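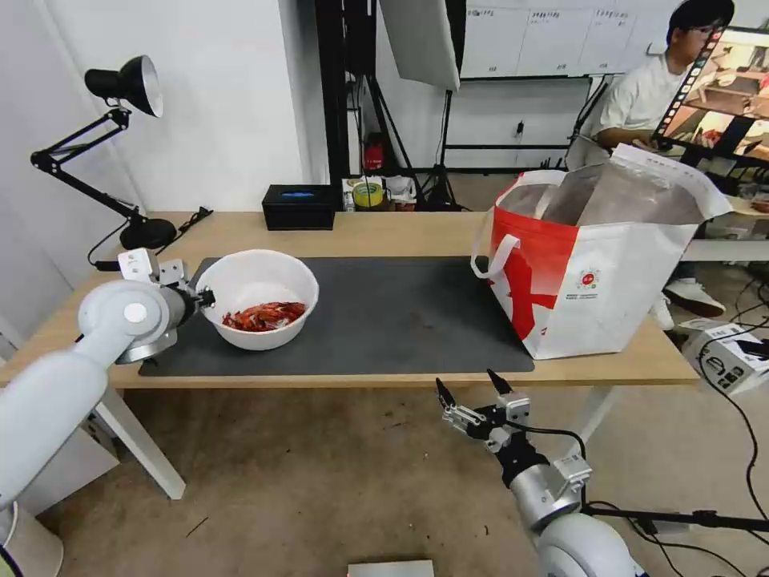 Crayfish Night Questions, Answered

I get a lot of the same emails about the takeout meals I bring home, so I finally sat down and typed out my answers. Ask me something new and I'll add it to the page! Last tidied up on May 20, 2019.

Do I really need an insulated bag?

Need? No. But I love mine. If you're carrying hot food home and the drive is more than a few songs long, a foil-lined liner does a lot. Mine lives inside a big red and white tote with two handles, and the zipper top matters more than the foil, in my opinion. Zip it all the way. People leave a gap "so it can breathe" and then write to me that dinner was lukewarm.

If you're picking up something fried, okay, leave the gap. Steam is no friend to a spring roll.

Where do you get your crayfish?

From Diệp, a little takeout counter near my apartment, and they don't ship, so please stop asking them (they told me, they were very nice about it). Any place that cooks to order is fine. I ask for medium spice and sauce on the side, and I put the sauce in its own small bowl so everybody can decide for themselves.

What kind of bowl should I use?

Big, light and washable. I use a white plastic one and I'm not fancy about it. The red shells look great against white, and a plastic bowl can get knocked with an elbow without anybody gasping. My friend Trinh Khương serves hers in a gorgeous ceramic thing from Rosura and spends the whole evening guarding it.

Put out a second bowl for the empty shells. Please. I forgot once and we ended up using a salad plate, then a mug, then the lid of something.

How do you protect the table?

I have a light wood table and I'd like to keep it that color, so I put down a large dark gray desk mat. Yes, a desk mat, the kind meant for a keyboard! It covers most of the top, and crumbs don't jump out at you the way they do on a white cloth. Chili oil is another story, so wipe drips right away with a damp cloth and a drop of dish soap, then go over it again with plain water. Let it dry flat. I rolled mine up damp one time in April and it smelled like a shrimp boat for 9 days.

One more thing: bags with wet bottoms go on the mat first. Wipe the bottom, then set it on the wood if you want.

Can I unpack and repack on the same table?

Sure, I do it all the time. I keep the food at one end and the bag standing up at the other, with the middle left for whatever I'm dealing with next. A tall shopping bag will stay open by itself if there's something with a little weight in it, and then you can just drop things in from above. 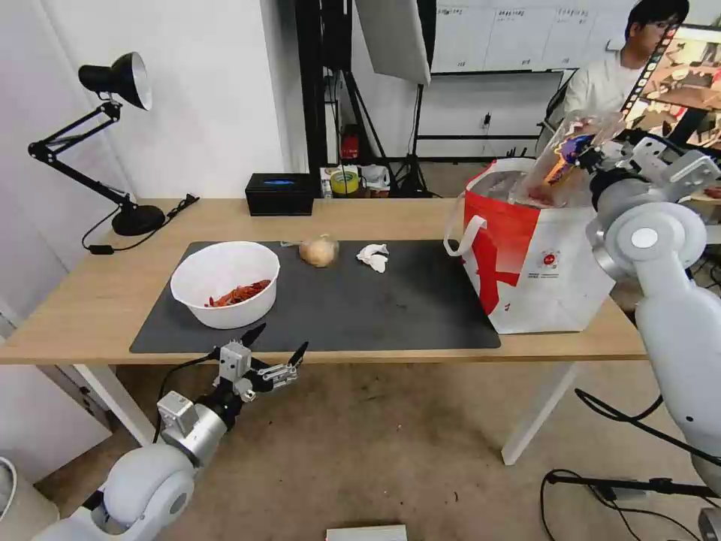
Orange snacks going into the bag, onion still waiting its turn.

What order do you pack things in?

Heavy and hard at the bottom, light and crushable at the top. So the onion should really go in before the snacks, and I break this rule constantly. If you do too, slide the onion down the side of the bag where it can't sit on anything. Bagged snacks have some air in them and they'll forgive you up to a point.

Loose onion skin gets everywhere, by the way. Pull off the papery bits first and you won't be shaking out the bag later.

What about used tissues?

Trash. Right away, before you pack anything. A crumpled tissue on the mat looks like nothing until it gets swept into the bag with the groceries — ask me how I know. I keep a box of tissues at the back of the table where I can reach it with the one clean finger I have left.

How do you get the smell out of the liner?

Open the zipper, turn out any crumbs, wipe the inside with warm water and a bit of white vinegar, then wipe again with plain water. Leave it standing open overnight. Don't put it in the washing machine! I did that to my old Zovau liner and the foil came off in flakes.

If it still smells, tuck a little dish of baking soda in there for a day with the zipper closed.

How much crayfish should I order per person?

Depends who's coming. I order by weight and I tell the counter how many people I'm feeding, and they're better at this than I am. With corn or noodles on the side you can go smaller. For 5 people at my place we had leftovers, but two of them were kids who only wanted the noodles.

Can I keep leftovers?

Yes, in the fridge, covered, as soon as you're done eating. I peel them first so the next day's lunch is easy — cold tails, rice, a little sliced onion, whatever sauce is left. I eat mine the next day and toss what's still there after that.

Can I print this page?

Go ahead! There's a plain version under the recipes tab, and if you share it with your cooking group, a link back here is appreciated.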